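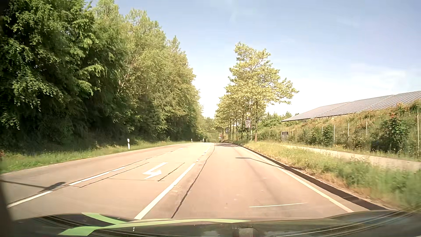
Ibarra, 13th October

About Boltbridge

Boltbridge sells and repairs computer accessories for homes, small offices and schools. Most of what we handle goes on or under a desk: docking stations, keyboards, power supplies, external drives, webcams and the cables that join them together. We do not sell televisions or mobile phones.

The business was started by Evaristo Arellano and Kamala Nadar, who had worked together on the repair desk of a larger shop. They took a single unit behind the bus station in Ibarra and began by mending laptop chargers. Customers kept asking for a docking station that would run two screens without dropping one of them, so they began testing the ones they could get hold of and selling the ones that passed. The unit next door became free a little later and we now use both.

What we sell

We stock about 500 lines. Our own range is called Clarkix and covers docks, hubs and power supplies. Pastley is our range of keyboards and mice, which come in full-size and compact layouts, wired or wireless. Everything else in the shop comes from other makers and is sold under their names, with their guarantee as well as ours.

The Clarkix dock has 8 ports. The newer version, on sale since January, has the power socket at the back, where most people wanted it. We still carry spare supplies for the older version and will go on doing so while there are units in use. The plugs are different, so please check the label on the underside before ordering.

How we test

Each new product goes on the bench before it goes on the shelf. Docks and hubs are left running with every port in use, then unplugged and reconnected 100 times. Keyboards are used by whoever is in the office that week. If something fails we send it back to the supplier with a note of what went wrong, and we do not list it until we have tried a corrected sample.

Salamatu Amissah runs the test bench and writes the compatibility notes on each product page. The notes say which computers we have tried and which operating system was on them. If your machine is missing, write to us and she will tell you what she knows – sometimes that is not much, and she will say so.

Repairs

We repair our own ranges and most other docks and power supplies. Last year the workshop took in 2,090 items. Ezequiel Alvarado looks after repairs and will send you a price before any work begins. There is no charge for looking at an item if you decide not to go ahead, but return postage is yours to pay.

We do not recover data from damaged drives. We can give you the name of a firm that does.

Schools and offices

Jaqueline Rosales deals with larger orders. She can arrange a loan set so that you can try the equipment with your own computers first, and she can split deliveries between sites. Schools may pay by invoice. Please send the purchase order number with the order itself, as adding it later holds things up.

Guarantee and returns

Clarkix and Pastley products are guaranteed for two years from the date of delivery. Unopened goods can be returned within 30 days. Opened goods can come back too, provided all the parts are in the box, including the cables.

Visiting us

The counter is open on weekday mornings for collections and repairs. Please ring the bell at the second door, as the first one leads to the stockroom. For anything else, use the contact form and choose the right heading from the list – repairs, orders or schools – and your message will go straight to the person concerned.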